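I have a confession before we get going: I have watched every single episode of Moriarty. Yes, all of them, including the stretch in the middle where the family spent what felt like a month arguing about a boundary wall. So when one of the show's writers agreed to talk to me (on the condition that I leave names out, because the new job's contract is strict about that sort of thing), I cleared my whole afternoon and then spent most of the morning rewriting my questions.

We talked over a video call that was meant to last half an hour and ran well past that. She was eating toast for the first part of it and she's very funny, much funnier than the show ever was, and I told her so.

"Oh, we weren't allowed to be funny," she said. "We had one comic uncle and he got all the jokes. If you wrote a joke for anybody else it came back with a line through it."

For anyone who never got hooked, Moriarty was the daily drama that Drasorow made for the early evening slot, and it wrapped up this April after 901 episodes. It started as a story about two sisters and a hotel. By the end there had been a kidnapping, a lost twin, three hotel fires and a courtroom story I still think about. She joined as a dialogue writer early on and finished as one of the people deciding what happened to everybody.

I asked her how the job works day to day, because I've always pictured a big room with index cards all over the walls.

"There's a room, but half the time you're on the phone to it," she told me. "Story people work out the week. Then somebody breaks the week into scenes, and then it comes to dialogue, and by then the actors are practically in makeup. I've sent pages at five in the morning for a scene that was shooting at nine. You learn to write very simple rooms. Nobody's walking through a market at five in the morning, let me tell you. They're all in the living room."

That explains so much about the living room! I counted that staircase as a cast member. She laughed and said the staircase had better lighting than most of the actors, and that a good third of the big reveals were put there purely so that one person could be above and everyone else could look up.

The early months, she said, were the happiest. Drasorow had given them a proper lead time, and they had 60 episodes outlined before a single one was shot. The older sister was going to lose the hotel, leave town, and come back as a rival owner. It was all mapped out.

"And then we went on air and people hated her," she said. "Hated her! They loved the younger one, who was supposed to be gone by the spring. So that was the outline in the bin."

Was she upset?

"I was furious for a weekend. And then I started liking it. You get to find out what you've got. The younger sister was a much better character than we'd planned, because the actress kept doing this thing where she'd listen really hard in other people's scenes. You'd look at the rushes and she was the only one you were watching. So we wrote toward that."

I brought up the lost twin, because I had to. I sat through that story with my sister on the phone, both of us shouting. The twin turns up, nobody notices for weeks, the mother finds out from a bracelet, and then the twin just sort of leaves for Canada.

There was a long pause and a bit of toast.

"The twin was a scheduling problem," she said finally. "I can't tell you more than that. But the plan was never Canada. The plan was that the twin was the one who'd set the second fire, and I had a whole speech written for it. I've still got it. It's two pages, no interruptions, which you never get in a daily. I may put it into something else one day with the hotel taken out."

I offered to read it out loud to her right there and then. She declined, very politely. 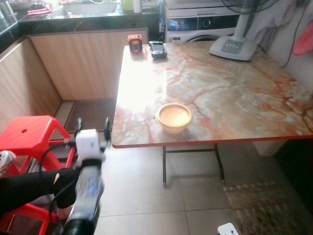
Viewers sent me questions too, after I mentioned on here that I'd be doing this. Grustix wanted to know whether the courtroom story had been planned from the start, and said the clue with the hotel ledger seemed far too neat to be an accident, given that it first showed up so long before the trial.

I read that one out and she put both hands over her face.

"Please tell Grustix thank you, and that I'd love to say yes," she said. "The ledger was there in the early episodes because the mother needed something to be holding. She had a lot of scenes at the front desk. Then when we got to the trial, someone in the room said, didn't she always have that book? And we all went very quiet and then we all started talking at the same time."

It's still my favorite run of the whole show. It went out over 2 weeks and it felt like a completely different series – slower, hardly any music, whole scenes with people just answering questions. I wondered if someone had been allowed to take a risk.

"Somebody senior was on vacation," she said. "That's the truth of it. By the time they were back it was shot, and the figures were good, so then of course it had been everybody's idea."

She got a bit more serious when we came to the ending. The news that Moriarty was finishing came out online before the cast had been told, or most of them anyway, and she found out from a message her cousin sent with a row of crying faces. She had four weeks of story left to wrap up and, at that point, five couples to sort out.

"You can't do five weddings," she said. "I mean, you can, people do. But the budget's gone by then. The nice curtains have already gone off to another show. So we had one wedding and everyone else got a look. If you watch the last episode again, every couple gets one look across the room, and that's their ending. I wrote those out as carefully as any dialogue."

I did watch it again, the night after we spoke, and she's right. The cook and the accountant get theirs while somebody is carrying a tray between them and I'd missed it completely the first time. I may have cried a little. (I cried a lot.)

What I wanted to know, and was a bit nervous to ask, was whether she reads what we all write about the show. The fan groups for Moriarty were not always gentle places. One of them had nearly 4,000 members at its height and I've been in there on a bad night, after the second fire, when people were calling for the whole writing team to be let go.

"I read all of it," she said. "I'm not supposed to, and I had a fake account for a while, and I got into an argument defending an episode I'd written myself and lost. A woman took me apart, very calmly, point by point. She was right about the wedding guests, they'd have noticed. I changed how I did crowd scenes after that."

If that was you, please get in touch, because I'd like to shake your hand.

So what's next? She's moved over to a shorter drama for Plutix, the streaming people, and this is the part where she had to be careful. It's a family story again. There's no hotel in it. The whole thing is being written before anyone shoots a scene, and she says she finds it oddly hard to get used to.

"I keep finishing things too early," she said. "I hand in a scene and they say, great, you've got another month, have a think. A think! I don't know what to do with a month. On Moriarty I'd have killed two people and married a third."

Does she miss it?

"I miss the speed. I miss knowing that whatever I wrote on a bad day, by the next evening it'd be gone and there'd be another one. And I miss the uncle. I'd write for that uncle for free." She thought about it a bit longer. "I don't miss five in the morning."

I asked if there was any chance of him turning up in the Plutix show, in some other house, with some other family and all his jokes. She said she couldn't possibly comment, and then asked me whether I thought he'd suit a beard.

I said yes, obviously. A short one, gray at the sides. She wrote it down.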